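作業ノート　水性上塗りの硬化と輪じみ
2022年5月25日(水)　晴れ、午後から蒸す

朝、2月に塗った試験板を棚から全部出して作業台に並べた。Fleltivleyの半艶グレー、ロット1635。下地は合板とMDF、それぞれ4枚ずつ。裏に鉛筆で書いた記号が何枚か擦れて読みにくい。次からは木口にも書く。これは前にも書いた気がするが、ページを戻っても見つからないので、思っただけで書かなかったのだろう。

今日の目的は、Phillipsから来ている質問にどこまで答えられるかを決めること。質問は「塗って6時間で使えると書いてあるが、本当に使えるのか」。同じことを工房の中でも何度か話していて、そのたびに「使える」の意味が人によって違っていた。触れるのか、重ね塗りできるのか、扉を閉められるのか、上に物を置いていいのか。カタログはそのどれなのか書いていない。

カタログの言い分

手元にあるのはVilportの製品シート二版分。古い版には「指触乾燥後、6時間で実用に供することができます」とある。新しい版では同じ行が「6時間で実用硬度」になっている。文が短くなったぶん強くなった。試験条件の脚注は古い版には温度と湿度があったのに、新しい版では「標準状態」の一語だけ。標準状態が何を指すかはシートのどこにもない。

耐摩耗は「3000回」。何で擦ったのか、荷重はいくらか、何をもって終点としたかが書いていない。布で撫でて3000回と、研磨輪で3000回では話がまるで違う。前にVellbyの作業場でこの数字を壁に貼り出してあったが、あれは外してもらったほうがいいと思う。数字だけが独り歩きして、お客さんへの説明にまで使われている。

こちらから問い合わせた返事は「一般的な使用環境を想定した社内試験による」。答えになっていない。もっとも、嘘をついていると決めつける材料もない。たぶん本当に3000回擦ったのだろうし、本当に6時間で何かができたのだろう。その何かがこちらの用途と同じかどうかが分からない。

硬化と乾燥を混ぜて話さないこと

自分用に書いておく。水が抜けることと、樹脂の粒がくっついて膜になることと、架橋が進むことは別の出来事で、重なりながら進む。表面が乾いたように感じるのは最初の段階が表面で終わったというだけ。指で触ってさらっとしていても、爪を立てると痕が残る。爪の痕が残らなくなっても、重ねて置くと貼り付く。貼り付かなくなっても、アルコールで拭くと艶が変わる。

この順番はだいたいの水性塗料で同じだが、段階と段階のあいだの長さは全然違う。だから「乾いた」という言葉をこのノートでは使わないことにする、と決めたのが先月で、先月のページを読み返したら三か所に「乾いた」と書いてあった。どの段階のことか、今となっては自分でも分からない。その三か所は鉛筆で囲んで疑問符を付けた。データとしては捨てる。

鉛筆硬度

2月の板を測り直した。合板のほうは前回より一段硬い側に出た。MDFは変わらず。

これを「合板のほうがよく硬化する」と読みたくなるが、読まないほうがいい。理由はいくつもある。まず鉛筆の銘柄が前回と違う。前回の箱は途中でなくなり、今回は別の箱を開けた。同じ硬さの表示でも芯は同じではない。次に、芯の先を平らに整える作業を今回は丁寧にやった。前回どうだったか記録がない。それから合板は木目の硬いところと柔らかいところで下地自体の沈み方が違い、引く向きで結果が動く。試しに同じ板で木目に沿って引いたのと直角に引いたのを比べたら、それだけで一段ずれた。つまり今日見えた差は、引く向きだけで作れる大きさでしかない。

結論めいたものとしては、鉛筆硬度はこの用途ではおおざっぱな門番くらいの役目しかない。極端に柔らかいものをはじくには使える。二つの塗料の優劣を言うのには使えない。以前のページで優劣を言っているところがあるので、そこにも疑問符を付けた。疑問符だらけになってきた。

付着(碁盤目)

碁盤目は全部の板で剥がれなし。これだけ見ると立派だが、全部満点の試験からは何も分からない。下地研磨を省いた板でも剥がれなかったので、テープの粘着が弱っている可能性を先に疑うべきだった。テープは引き出しの奥にあったもので、いつ買ったか分からない。

新しいテープで、研磨なしの板だけやり直したところ、角がわずかに欠けた。欠けたと言っても切り込みの交点が少し白くなった程度。研磨ありの板でもやり直さないと比較にならないのに、ここで刃が鈍ってきたのでやめた。午後に刃を替えて続きをやるつもりが、荷受けで時間が潰れてできていない。宿題。

「研磨なしでも塗れる」という宣伝文句についてひとこと。塗れるのは塗れる。どんな塗料でも塗れはする。半年後に引き出しの縁で擦れるところがどうなっているかが問題で、それを碁盤目で予言できるとは思わない。

貼り付き(ブロッキング)

扉と枠、棚板と棚受け、そういう塗った面どうしが当たるところの話。現場の苦情でいちばん多いのはこれで、硬さでも摩耗でもない。それなのに製品シートには一行もない。

やり方は単純で、塗った小片を二枚、塗面どうしで合わせて重りを載せ、一晩置いて剥がす。剥がすときの音と手応えと、面に残った痕を書く。音を書くのは変だという意見が前に出たが、手応えより音のほうが人による差が少ないように思う。思うだけで確かめてはいない。

塗装翌日に合わせた組は、剥がすときにはっきり音がした。面に艶むらが残り、角の一か所で塗膜が相手側に持っていかれた。一週間置いてから合わせた組は、軽い音、痕なし。2月の組は音もなし。順当な結果で、意外なことは何もない。順当すぎるので、重りの当たり方を疑って置き直してみたが同じだった。こういうときは素直に信じていいと思う。

問題は翌日と一週間のあいだで、ここがまるごと抜けている。Phillipsが知りたいのはたぶんちょうどこのあいだのことで、つまり肝心なところのデータがない。仕事の納期の都合で、いつも翌日か一週間後かのどちらかで測ってしまう。曜日に縛られたデータというのはそれだけで怪しい。

膜厚

同じ「二回塗り」でも、ローラーと刷毛と吹き付けで膜厚は違う。厚い膜は遅い。当たり前のことだが、塗料の良し悪しの話をしているつもりで実は膜厚の話をしていた、ということがこの工房では繰り返し起きている。

湿膜ゲージを当てる習慣が定着しない。当てた跡が残るのが嫌なのだと思う。端のほうに当てて、あとで均せばいいと言っているのだが、均す前に表面が締まり始めるという反論があり、これはもっともだ。夏は特にそうなる。では塗布量を重さで管理するかというと、ローラーに残る分をどう引くかで揉める。塗る前と後で缶とローラーと皿をまとめて秤に載せればいいだけなのに、秤が小さくて皿がはみ出す。

今日の板は膜厚の記録があるものとないものが混ざっている。ないほうは表から外した。外した結果、MDFの組は比較できるものがほとんど残らなかった。残った数で平均を出しても仕方がないので、平均は書かない。

温度と湿度

壁の温湿度計を見て記録しているが、あれは窓のそばに掛かっている。板を置く棚は奥で、風が通らない。棚に別の計器を置いて見比べたら、湿度は棚のほうが高く出た。計器どうしの差かもしれないので並べて置いてみると、並べても少しずれる。ずれを引いても棚のほうが高い。少なくとも向きは確からしい。

ということは、これまで「湿度が低い日なのに硬化が遅い」と書いてきた何日分かは、棚の湿度が低くなかっただけかもしれない。塗料の癖だと思っていたものが部屋の癖だった疑い。Vellbyのほうの作業場では同じロットで遅さを感じないと言っていたが、あちらは棚が入口側にある。塗料のせいにする前に棚を動かすべきだった。

なお扇風機を当てると早い、という話は半分しか信じていない。水が抜ける段階には効く。そのあとは効いている証拠がない。表面だけ先に締まって中が遅れる、ということもありうるし、それを言う人もいるが、その証拠も見たことがない。両方とも、一度きちんと並べて試せば済む話だと思う。

冬の板を今さら測る意味

2月の板は寒い時期に塗ったもので、今の気温で塗った板とは出発点が違う。長く置けば追いつく、という説明をよく聞く。成膜温度を下回って塗ったものは、粒がうまくくっつかないまま固まるので、どれだけ置いても追いつかないという説明も聞く。どちらも筋は通っている。筋が通っている説明が二つあるときは、たいてい測っていない。

今日見た限りでは、2月の板に細かい割れは見当たらない。ルーペでも見た。ただし塗った日の室温の欄が空白で、暖房を入れていたかどうかも分からない。だから割れがないことは何の証拠にもならない。暖房が入っていたなら当然だし、入っていなかったなら大したものだ、としか言えない。

重ね塗りの間隔

ここも製品シートを鵜呑みにしているところ。シートの間隔より短く重ねた板が一枚だけある。失敗して短くなったもので、計画したものではない。見た目は他と変わらない。貼り付きの試験では、同じ日に塗った他の組より痕が強く出た。一枚なので何とも言えないが、方向としては疑っている方向と合っている。合っているときほど気をつける。

間隔を長く取りすぎた板のほうは、層のあいだで剥がれるという話があり、間に軽く研磨を入れるのが作法になっている。その作法がどれだけ効いているのかも、実は調べたことがない。研磨しなかった板を作ると、もったいないと言われる。対照のない作法ばかりが増えていく。

艶の見え方

半艶のグレーは、見る角度で評価が変わる。窓に向かって見れば刷毛目が出るし、背にして見れば消える。今日は蛍光灯の下で見て「むらなし」と書きかけて、窓際に持っていったら一枚にローラーの継ぎ目が出た。書く前に持っていってよかった。

色についても同じで、缶の蓋に塗った色見本と板の色が違うと言われることがある。下地が違い、厚みが違い、見る光が違うのだから、違って見えないほうが不思議だと思う。ただ、お客さんにそう言って納得してもらえたことは一度もない。見本は納品する面と同じ下地、同じ道具で作る。手間でもそれしかない。

天板と輪じみ

キャビネットの側面や扉と、天板とでは求めるものが違う。天板には物が載る。鍵、カップ、飲み物の缶、果物、郵便物。載せて、ずらして、忘れる。試験機はずらすほうは真似できるが、忘れるほうは真似しにくい。

輪じみの試験は、濡らした缶の底を置いて、時間を変えて外す。水だけなら、一週間置いた塗膜で白い輪が出て、しばらくすると消えた。消えたから合格、という判定を以前はしていた。今日は消えたあとの場所に爪を当ててみたら、周りより痕がつきやすい。見えなくなっただけで、柔らかくなった状態は残っている。これがいつ戻るのか、そもそも戻るのかは見ていない。合格の欄を「見た目は戻る」に書き換えた。

果物の汁については、酸があるので水より厳しいと言われている。レモンで試した人の話はよく聞くが、りんごを切って伏せた人の話は聞かない。暮らしの中で天板に載るのはりんごのほうが多いのに、試験になると急にレモンが出てくる。強いもので試せば弱いものは大丈夫、という理屈は分かるが、塗膜を柔らかくするのが酸なのか、糖なのか、単に長く濡れていたことなのか、そこを分けていない試験では理屈の立てようがない。丸のまま置くぶんには、重さと置き跡の問題でしかないと思う。

缶の底の縁は細くて硬い。中身が入った缶を置くと、細い輪に重さが集中する。濡れていなくても、若い塗膜なら跡が出ることがある。これを輪じみと呼ぶか、へこみと呼ぶかで苦情の行き先が変わってしまう。記録では、光を斜めに当てて影が出るならへこみ、出なければしみ、と分けることにする。今までのページは分けていない。
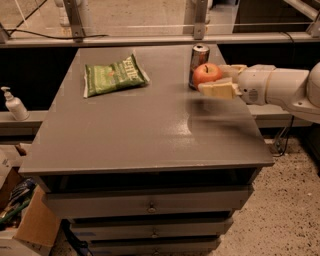 摩耗のまね

摩耗試験機はないので、布とスポンジで擦っている。回数を数えながら擦ると、だんだん力が抜ける。最初と最後で荷重が違うのを、重りを載せた木片に布を巻くことで直した。それでも速さは人による。速いと熱を持つ。塗膜の温度が上がれば柔らかくなるので、速い人の板は早く艶が上がる。

艶が上がるのを摩耗と呼ぶのかどうかも決めていない。半艶の塗膜は擦ると光ってくる。削れたのではなく、表面の凹凸がつぶれただけのこともある。お客さんにとってはどちらも「てかり」で、苦情は同じように来る。製品シートの回数が、下地が出るまでの数なのか、てかりが出るまでの数なのかで意味は天と地ほど違うが、ここも返事がない。

うちの方法で同じ回数まで擦って比べるべきだという提案があった。反対はしないが、向こうの方法が分からないまま回数だけ揃えても、揃えたように見える危うさのほうが大きい。やるなら回数は揃えず、てかりが見えた時点で止めて、そこを書く。

添加剤の噂

硬化を早めるために何かを足す、という話が定期的に回ってくる。足すものは毎回違う。今月聞いたのは別の会社の架橋剤を少量というもの。やった人の板を見せてもらったが、足していない板がなかった。確かに硬かった。足さなくても硬かったかもしれない。

Vilportに聞けばやめてくれと言うに決まっていて、その「やめてくれ」も試験に基づくものなのか、保証の都合なのかは分からない。とりあえずうちでは足さない。足すなら対照を作ってから。

Phillipsへの返事(案)

長く書いても読まれないので短くする。書いてよいと思うこと。
・「6時間で使える」については、何に使うかをメーカーが示していないため、うちからは保証できない。
・塗装翌日に塗面どうしを押し当てると貼り付いた。扉は閉め切らず、当たる場所に紙を挟む。
・一週間置いた塗膜では、うちの条件では貼り付きの痕は出なかった。
・一週間の時点でも、濡れたものを置きっぱなしにすると表面が柔らかくなる。見た目は戻る。

書かないこと。鉛筆硬度の数字。合板とMDFの比較。摩耗の回数。研磨なしでの付着。どれも今の記録では支えられない。聞かれたら「調べていない」と答える。調べている途中、とは言わない。途中と言うと近いうちに答えが出ると思われる。

「うちの条件では」という言い方が逃げに聞こえるという指摘が前にあった。逃げではあるが、うちの条件でしか測っていないのだから他に書きようがない。気になるなら条件を全部付ければいい。その条件の欄に空白が多いのが本当の問題。

次にやること

・碁盤目の続き。刃を替えてから。研磨ありの板も新しいテープで。
・貼り付きの組を、翌日と一週間のあいだで毎日一組ずつ。休みの日にかかるので、誰が剥がすか先に決める。決まらないなら始めない。
・棚を入口側に動かす。動かす前に一組、動かした後に一組。動かしてから思い出しても遅い。
・輪じみのあとの柔らかさを、爪ではなく同じ鉛筆で見る。翌日、三日後、一週間後。
・切ったりんごを伏せる試験。水で湿らせた布を同じ時間置いた場所を隣に作る。
・塗った日の室温と、膜厚の欄が空白の板は試験に使わない。もったいなくても使わない。
・大きい秤。皿が載るもの。

買うもの:テープ、替え刃、鉛筆(同じ銘柄を二箱)、木口に書ける細い油性ペン。

追記。夕方、翌日組の剥がした面をもう一度見たら、朝より艶むらが目立たない。戻っているのか、光が変わっただけなのか分からない。朝は窓際で見て、今は蛍光灯の下で見ている。明日の朝、同じ窓際で見直す。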